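# Planning the Budget Before the Robot: A Talk with Zoriana Yurchenko

March 20, 2020

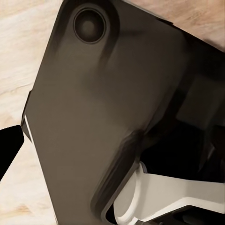 **What should a small company buy first when it wants to automate one bench?**

Time in simulation, according to Zoriana Yurchenko. She plans equipment purchases for Pirdale, a repair and refurbishing company, and she spent the winter preparing the budget for its first automated cell. "Before any arm is ordered, I want to see the part and the finger together on the screen," she told me. "Moving a fixture on the screen costs me an afternoon. Moving it on the floor costs me a week and an invoice."

Her work concerns the station where molded plastic housings are picked up, turned and placed for inspection. Today this is done by hand. The housings come in different shapes, many of them with curved edges and openings, and for this reason the first supplier quotation, from Zullell, was not so useful for her.

"They sent a price for the arm, and the price was good," she said. "But on the second page there was one line: 'tooling to be defined.' I asked what is the meaning of this line. They answered that it depends on the part. Of course it depends on the part. So I had a price for the half of the machine which is easy."

She then asked two suppliers, Zullell and Ison, to quote again from the same sheet. On the sheet she wrote the weight of the heaviest housing (395 grams), the free width of the bench (845 millimeters) and the number of housing types that must run in the first year, which is five. She also wrote which surfaces may not be touched by the fingers. This last point created the longest discussion.

"A customer sees a scratch on the flat face immediately," she explained. "On the inner side of an opening he will maybe never see it. So for every housing we had to decide where the gripper is allowed to hold. The suppliers can't decide this for us, and our own people did not agree with each other in the beginning."

I asked her how long it took to agree. She laughed and said that it took until the production manager brought the real housings to the meeting and put them on the table.

The simulation was made by Tkachenko, a small engineering office which Pirdale already used for its conveyor. It was paid as a separate job, before the purchase, and some colleagues considered this a waste. Mrs. Yurchenko does not share this opinion, although she is careful about what such a model can promise.

"In the model you can check the reach, and you can check if the finger comes to the place where you want it. I trust it for these things. For friction I trust it less. A matte surface and a polished surface do not hold in the same way, and our parts arrive with dust and with old glue on them. I told my director, please don't read the simulation like a guarantee."

Because of this she keeps 20 percent of the project budget without any name on it. Her director wanted to assign this money to a second camera. She refused, and they had, in her words, "a very polite quarrel." The money stayed in reserve.

The questions of service and training were easier, but she regrets that she opened them late. Ison includes the training of two operators in its offer. Zullell sells it per day, and travel is added. "When you compare only the first page, Zullell is cheaper. When you put the training and the spare fingers in the same table, the difference becomes very small," she said. Spare fingers are a separate line in her table now, together with the pads, the cables and the yearly service visit.

We spoke also about what she would leave out. She does not want a tool changer in the first year. She does not want the supplier's monitoring software, at least not until somebody in the company has the time to look at it. The safety fence she would never shorten, and the electrical work she asked to be quoted by the same contractor who knows the building.

The order is planned for August. Until then Tkachenko will run the remaining housings through the model, and the finger shape will be fixed only after the most difficult one is finished. I asked if she already knows which supplier will receive the order.

"I have a favorite," she said, "but I will not tell you, because both of them still have to send me the price of the spare parts."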